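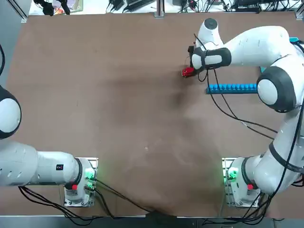

Histden six-hour cut to three for this season, thoughts?

latebraker_mo
Monday, January 15, 2024
So the Bendemex series put the new rulebook up this morning and the Histden six-hour is now a three-hour. Same entry fee too, $900! I've been running there with the same bunch of friends in our beat-up Collet and this was the one race we built the whole year around. Half the time means fewer seats, so somebody on our team is staying home. Am I the only one who's mad?

sidepod_sal
You're not the only one. We tow a really long way for that weekend and I can't see doing it for three hours, especially when one of us always gets stuck with the short stint at the end.

gravel_magnet
I'm going to be the odd one out, I like it. The last two hours at Histden were always cars limping around with no brakes. A three-hour is an actual race. We'd get by on one fuel stop if the driver in the middle behaves himself (that's me, so no promises).
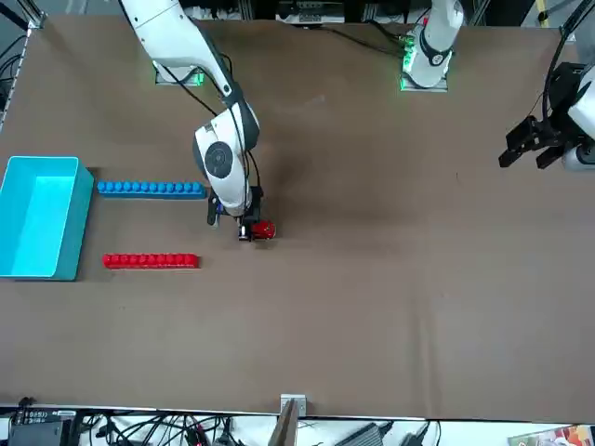 Gripper closed on a small red object

latebraker_mo
Limping around with no brakes is endurance racing though!! That's the part I pay for. Best finish we ever had there came from everybody else breaking.

tirewall604
Has anyone read the pit stop section? Minimum stop is still six minutes. In a three-hour race that's a huge chunk, and if you pit under yellow you basically win the thing. I'd be more upset over that than the length. 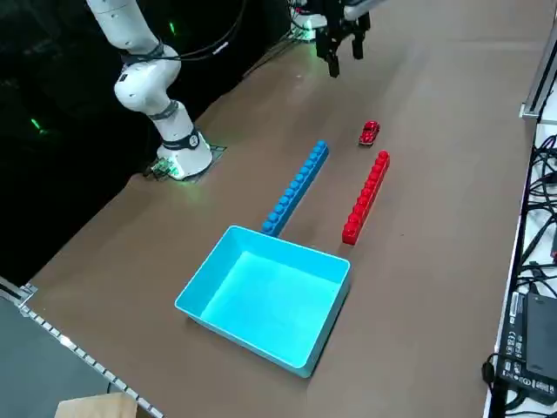

gravel_magnet
Okay, the six-minute minimum I'll give you. They should've cut it when they cut the race. Last year we caught a lucky yellow and gained most of a lap, and that was with plenty of time left for it to even out. Somebody should email them before entries open.

sidepod_sal
I emailed already. I asked for either a shorter stop or pits closed under yellow. No answer yet but it's only been a few hours.

latebraker_mo
Pits closed under yellow would hurt us, our tank is tiny. Shorter stop, please.

Side question while I've got you all, is anybody moving to the Atska tires this year? Our old set is done.

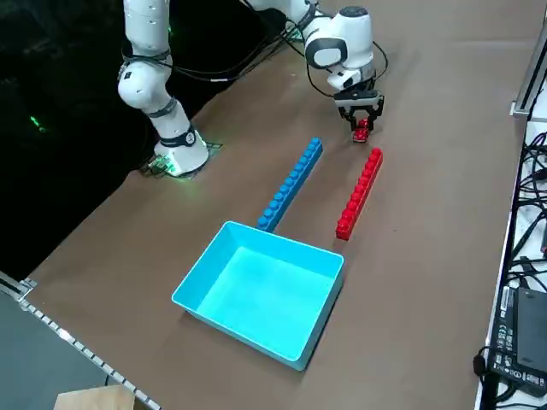 tirewall604
We tried Atskas at the fall test. Great for the first half hour, then the fronts get greasy and you're just steering and hoping. For a three-hour they might be fine if you rotate at the stop. You've got six minutes to kill anyway lol

gravel_magnet
Disagree, ours held up all day, but our car is a lot lighter than a Collet. Check your camber before you blame the tire.

tirewall604
Camber was fine. Track was hot and our guy was overdriving turn one, I'll admit to that much.

sidepod_sal
Mo, are you still entering?

latebraker_mo
Probably, yeah. Drawing straws for seats on Saturday.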